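Kitchen group catch-up, notes from the Bindalov visit

Present: me (taking notes, so blame me for the spelling), Sheena Lennox, Qusai Darwish, and most of the front-of-house crew. Two people joined late from the lunch shift.

1. Last time's notes
Agreed with one fix. The broken dish cart is at the Nallska site, so please stop looking for it at ours!

2. The visit to Bindalov
This took up most of the meeting. Sheena and I went over in the morning to see the table-setting demo, and Qusai met us there at 10 with the parking passes. It was an open day, so there was a lot of standing around with coffee first (good coffee, bad muffins). They had 80 people signed up and I think most of them came.

The part we cared about was the tray work. The robot deals with the same kind of dishes we use – square plates, small bowls, soup spoons, chopsticks – and everything lives in open tubs next to the tray. I liked that a lot. We'd been told to expect special racks, and Sheena had already been worrying about where we would put them.

Sheena asked about nested bowls, which is the thing that drives us all crazy at 6 p.m. The presenter talked for a while about how you come at the rim and how close the fingers can get to the next dish. I wrote down "rim first" and underlined it, and now I can't remember the rest. Qusai has better notes and will share them.

Qusai asked what happens when a bowl chips. They said a person checks the dishes before they go in the tub, same as we do now. He also asked about noise and got a pretty vague answer, so he's going to write to them.

I asked about chopsticks, naturally. Our guests always want them lined up, and I wanted to know how much of that has to be taught. A lot, apparently.

3. Would it work for us?
Mixed feelings in the room. Sheena thinks it could help with the Cusi banquets, where we set 600 trays and everyone's wrists hurt by the end. Qusai would like to see it with our own dishes before anybody gets excited. I'm somewhere in between – I came home pretty keen, then I looked at our back counter and wondered where on earth it would stand.

The lunch shift asked if this meant fewer hours. Sheena said no plans have been made and she'll bring it back here before anything is. That's going in the notes word for word because people asked for it.

4. Idard order
32 new trays are on the way, due in December. We still need 2 more lids for the big soup pots. Qusai is chasing those.

5. To do
Qusai: share his demo notes, write to Bindalov about noise, chase the lids.
Sheena: ask if we can bring a box of our own bowls over.
Me: measure the back counter, type this up.

Pictures from the demo table:
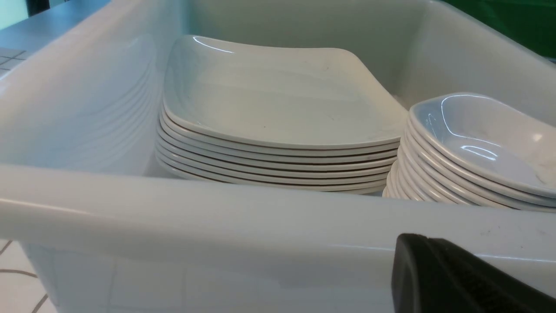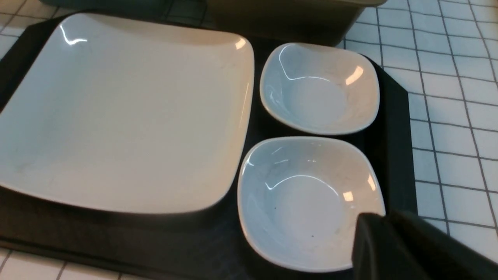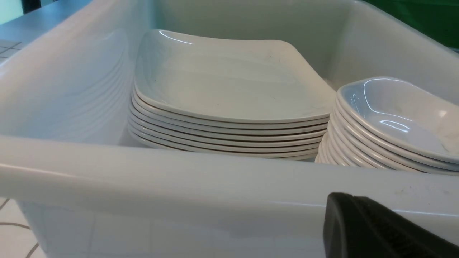
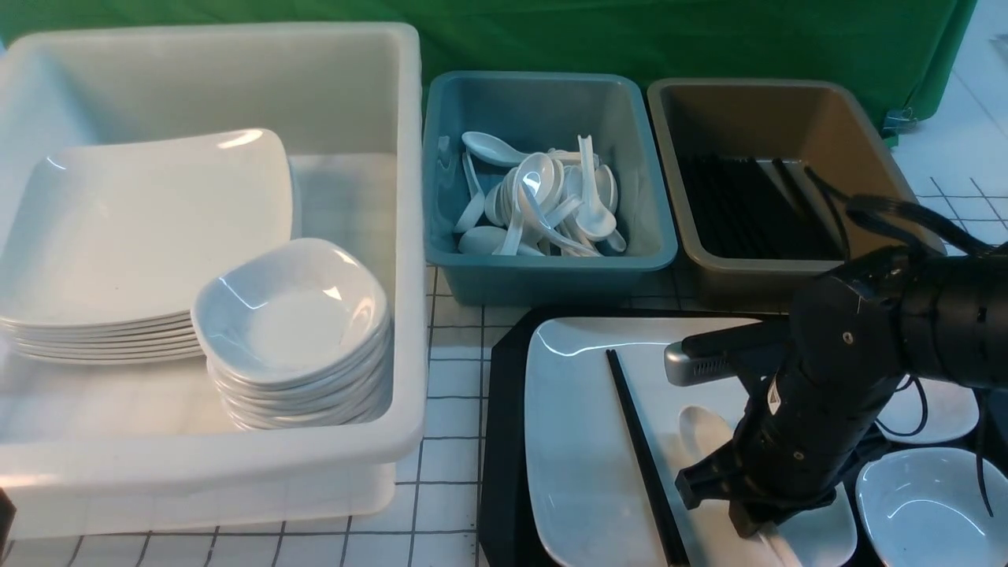 Last picture: the robot's hand over the spoon, with the tubs of spoons and chopsticks behind the tray.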